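Hi from Torkance! We're a small shop in Clandside, and we spend our days steering robot arms by hand so that a learning system has something good to copy.
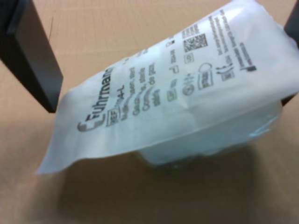 Medical supplies are our favorite thing to teach (and the most maddening!). Boxes are easy, but film wrinkles and slides, and a pouch like the Fuhrmann one hangs tilted between the two fingers with its flap sticking out. We save 385 tries per item, fumbles included, and then it's on to the next shelf.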